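Wash It and Use It Again
October 16, 2021

My first job out of school was washing glassware. I stood at a deep sink in the basement of a water testing lab in Plurnolden and cleaned whatever came down on the cart. It paid badly and my hands cracked every winter. I mention it because I have an opinion about throwaway things, and that sink is where I got it.

Most of what people argue about when they argue about waste is packaging. Grocery bags, straws, coffee cups. Those are fair targets. But a great deal of trash is made at work, out of sight of shoppers, by people who would never use a paper plate at home. Restaurants do it with gloves and squeeze packets. Dentists do it. Schools do it with lunch trays. When a workplace switches from a thing that gets washed to a thing that gets tossed, the decision is usually made once, by someone looking at a labor budget, and then it is never looked at again.

I think it should be looked at again, and in many cases reversed.

Take the school lunch tray. The district where my kids went, out in Mestance, got rid of its hard trays when the dishwashers wore out. Replacing the machines was a large bill that came all at once. Foam trays were a small bill that came every week. Any school board will pick the small bill. Nine years later they were still paying it, and paying the hauler to take the trays away, and the rooms where the dishwashers used to be had turned into storage. By then there was no staff who knew how to run a dish line, no plumbing hooked up, and no line in the budget. That is how these choices become permanent. The washing skill goes first, then the equipment, and after that it looks like there was never another way.

The usual answer is that disposables are cleaner. Sometimes they are. I don't want a reused needle and neither do you. Anything that touches blood should be thrown out if there is any doubt about it. But that argument gets stretched to cover things it has no business covering. A lunch tray is not a needle. A water glass in a hotel room is not a needle. We have known how to get a glass clean for a very long time, and the hotel still hands me a plastic cup in a plastic sleeve.

The second answer is that washing uses water, heat and soap, so it all comes out even. This one deserves a more careful reply, because it depends on the item. A heavy glass jar used twice and then broken is a poor bargain. The same jar used for years is a very good one. The point is to buy fewer things, buy them sturdy, and keep them going around. If a workplace loses half its mugs every year, it should fix that before it brags about its mugs.

Akihiko Amano, who ran the glassware room when I worked there, had three rules. Rinse it right away. Rack it upside down. If it has a chip, it's done. He had come up through a kitchen in Yokoyama and he treated beakers like soup bowls. I have kept his rules at home, and I still own most of the dishes I bought that year.
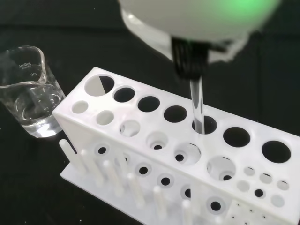 A glass test tube in a white plastic rack.

What would I change? First, I would make anyone proposing a switch to disposables show the cost over many years, hauling included. The first-year number always flatters the throwaway option. Second, I would treat washing as real work and pay for it that way. Part of the reason these jobs vanish is that they were set up to be miserable - low pay, bad mats, no gloves that fit - and then managers said they couldn't find anyone to do them.

I would also like to see more shared washing. A small cafe can't afford a big machine, but it could send its cups to one. Clenness, a town not much bigger than mine, has almost 9 cafes and lunch counters on a pickup route, with dirty cups going out in the evening and clean ones coming back before opening. The owners complain about the crates taking up floor space. They have stayed on the route anyway.

None of this requires new technology or much sacrifice. It requires a sink, a rack and someone on the payroll.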